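About Larkcombe Table Linens

Larkcombe weaves, prints and finishes tablecloths for restaurants, schools, care homes and private kitchens.
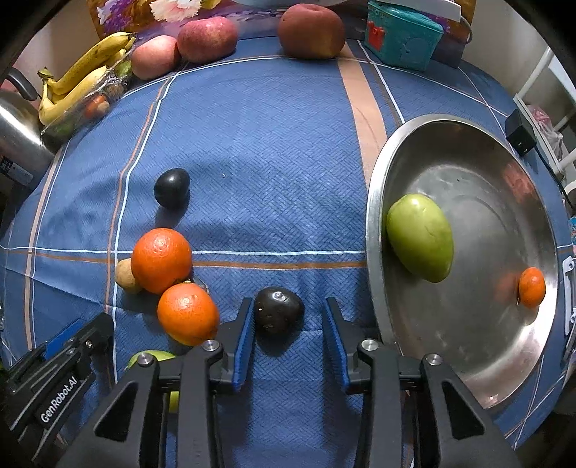 What we make

The catalog is split into two lines. Karken is the yarn-dyed line. Color is in the thread before weaving, so checks and stripes read the same on both faces and the cloth can be turned over between washes. Zustby is the printed line. It carries plaids, borders and textured grounds that would be slow or costly to set up on a loom, and it is offered in both plain fabric and wipe-clean coated versions.

Both lines are sold as finished cloths, as runners, and by the yard from the roll. Napkins are cut from Karken only.

Fabric and finishing

Base cloth is bought unbleached and inspected on a lighted table before it goes further. Slubs, missed picks and oil marks are tagged at the selvage. A roll with too many tags in any one stretch goes back to the mill.

Printed cloth is washed, dried under tension, and printed flat. Pattern repeat is checked at the start and end of each roll against a master strip. Plaids are the hardest to hold: a small drift in the feed shows up at once along the straight lines, where it would be lost in a floral. Rolls that drift outside tolerance are cut down for runners or sold as seconds.

Hems are folded twice and lockstitched, with mitered corners on all square and rectangular cloths. Round cloths are finished with a narrow bound edge. Coated cloths are cut clean and left unhemmed unless the order states otherwise.

Sizing

We quote finished size after hemming. Cotton cloths will shrink in the first hot wash, and the allowance for each fabric is printed on the care label and repeated on the order form. For a standard drop, measure the tabletop and add twice the overhang to both length and width. Custom sizes are cut to order and can't be returned unless the fault is ours.

The widest seamless cloth we can supply is 80 inches. Anything wider is joined, with the pattern matched across the seam — please allow extra time for this on plaids.

The workshop

Cutting and sewing take place in the Higuchi building, which we moved into when the old premises ran out of floor space. There are four cutting tables and a separate room for coated goods, where the fabric is stored flat to avoid crease marks. Printing is done on the ground floor. The sample room is next to the loading door and is open to trade buyers by appointment.

The workshop closes for machine servicing for two weeks each October. Orders placed during that period are logged and cut in sequence when work restarts.

Samples and repeat orders

Swatches are free to trade accounts. Swatches of printed cloth are small and may not show the full repeat, so a pattern sheet is sent with each one. Keep the roll number from your delivery note if you expect to reorder — shade can vary slightly between dye lots, and we will match from the same lot where stock remains.

Page last revised 08/01/2025.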